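Food Hygiene in Small Kitchens
Session 2: Reheating, cooling and holding food

These notes go with the second session. Bring them to the practical, along with your probe sheet and a pen that writes on damp paper.

Where we left off

Last time we looked at how bacteria get into a kitchen: on raw meat, on unwashed vegetables, on hands, on the bottoms of boxes put down on worktops. This session is about what happens once they are there. Bacteria need food, moisture, warmth and time. In a working kitchen we can do very little about the first two, so most of the rules below deal with warmth and time.

The danger zone

Most of the bacteria that make people ill grow between 8°C and 63°C. Below 8°C they slow down a great deal. Above 63°C they stop growing, and with more heat they begin to die. Food should pass through the range in between as quickly as you can manage, in both directions.

Note that a fridge does not kill anything. A cooked rice dish that went into the fridge in a poor state will come out in a poor state.

Cooling

Large pans cool slowly. The outside may feel cold while the middle is still warm enough for growth. Divide stews, soups and sauces into shallow containers, leave the lids slightly open until the steam has gone, then cover and chill. Do not put a full hot pan straight into the fridge. It warms everything near it.

Rice needs special care. The spores of Bacillus cereus survive boiling, and if the rice is left warm they grow and produce a toxin that reheating will not destroy. Spread cooked rice on a clean tray, cool it quickly and chill it.

Reheating

Reheat food once only. It should reach 75°C in the middle, or 70°C held for two minutes. In Scotland the advice for reheated food is 82°C, and anyone taking work there should learn that figure as well.

Microwave ovens heat unevenly. The edges of a dish can boil while the centre stays cool, and thick foods such as lasagne are the worst for this. Stir halfway through where the food allows it, turn the dish where it does not, and let it stand before you test it. Standing time is part of the cooking, as heat goes on moving towards the middle after the power stops.

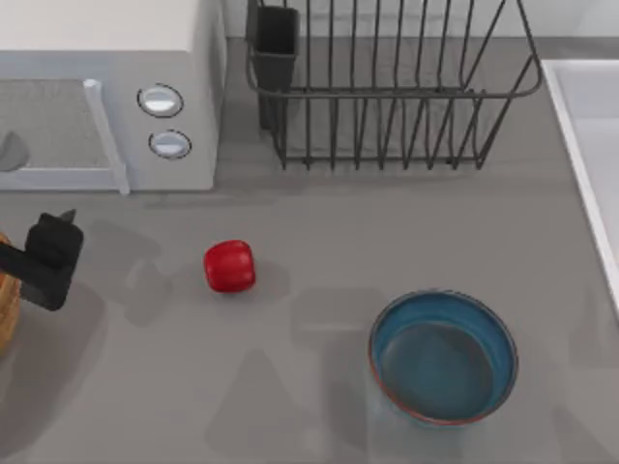 Shagufta Niazi

Test with a clean probe in the thickest part of the food, and in more than one place. Wipe the probe with a disinfectant wipe before and after each use. A reading taken near the edge of the dish tells you very little.

Hot holding

Food kept hot for service must stay at 63°C or above. A bain-marie is made for keeping food hot and is far too slow for heating it up. Bring the food to temperature on the hob or in the oven first, then move it across.

If food drops below 63°C it may be kept out for one period of up to two hours. After that, reheat it properly, chill it quickly or throw it away. Write down the time it came out – memory is not a record.

Case for discussion

Radenik is a small café serving soup and one hot dish a day. The cook makes a large pan of chicken soup in the afternoon and leaves it on the hob with the lid on until closing. It is then put in the fridge in the same pan. At noon the next day it is poured into a bain-marie and served once it feels warm.

Mark each step where the soup is likely to be in the danger zone. Then rewrite the method so that one cook, with one fridge, could follow it.

Write up your answer in no more than 200 words and hand it in at the start of the next session.

Reading before next time

Chapter 4 of the course book, on cleaning and disinfection. Look up the difference between a detergent and a sanitiser, and find out what contact time means on a product label.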